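Budside Bench Gallery: Office Desktop Refurbishment

Hard drives, sockets and the rest of the tower

Budside has been stripping and rebuilding office desktops since June. The machines come in batches from Flutitgate and leave for the reading rooms at Nasonport once they pass the bench checks. The present batch is 181 towers, nearly all of one case style, and the gallery on this page covers the drive and board stage of the work.

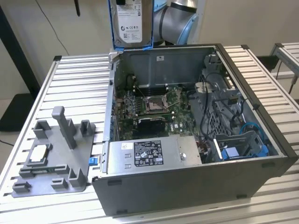
Towers are worked on lying flat, with the side panel off. A case on its side gives access to the board, the drive position and the power supply without turning it again, and screws dropped during the work stay inside the shell where they can be found. The panel is labelled with the same job number as the case and stored upright in the rack.

Notes on the parts

Drive. A 3.5-inch hard drive in a blue carrier. The carrier wraps the sides and bottom of the drive and needs no screwdriver. Drives are wiped and read end to end before they are accepted for refitting. Any drive that reports reallocated sectors is rejected, whatever the number. Of the 181 drives in the batch, 139 passed and the remainder went for shredding.

Carrier. Check the side rails for cracks before loading. A carrier with a broken pin will still hold a drive, but the drive can shift when the tower is stood up. Spares are taken from scrapped cases and kept in the drawer below the label printer.

Socket. The processor socket is open, lever raised and retention frame lifted, with no processor fitted. Inspect under a side light before anything goes in. Processors are stored in trays, never loose in the case, and are refitted only to a board that has passed inspection. Old paste is cleaned off at the tray stage with isopropyl alcohol and a lint-free cloth.

Memory. The slots have dark grey latches. Open the latches fully before inserting a module, and press until they close without help. Mixed pairs are accepted if the speeds match. Dust in the slots is blown out with a hand bulb. Canned air is not used on this bench.

Board. Green, with a small white Dell logo printed on it. The board stays in the case unless the socket is damaged or a capacitor has lifted. Removing it adds 30 minutes to the job and is logged separately.

Expansion brackets. Narrow metal covers with blue accents, in a column along the case wall. Covers are replaced where missing. An open slot upsets the airflow and lets dust in behind the board.

Power supply. A silver metal box. It is not opened at this bench under any circumstances. Units of 300 watts or below are load tested as they stand, and a failed unit is swapped whole. Fan noise alone is not a reason to reject, but it is written on the job sheet.

Case. Very dark grey outside, with a slightly raised rim round the open side. The rim is wiped before the panel goes back on, as grit caught there scratches the paint and stops the panel seating square. Small dents are left alone. Stickers inside the case are also left in place.

Work surface. Slotted aluminium, silver, with long parallel ribs. The narrow slots collect screws, washers and cable tie ends, and are brushed out at the end of every session. Cases with worn feet or sharp edges should be set down and lifted, not dragged, as the ribs mark easily.

Job sheets

Each tower has one sheet. The drive serial is entered by hand, then checked against the wiping log. Sheets for the earlier batch used the Karabulut numbering, with the site letter first. The current sheets put the batch first and the site last. Both forms remain valid in the index, and old sheets should not be rewritten.

Finished towers are stood upright, run for four hours and shut down at 17:00. A machine that fails overnight cold start the next morning returns to the bench with its original sheet attached.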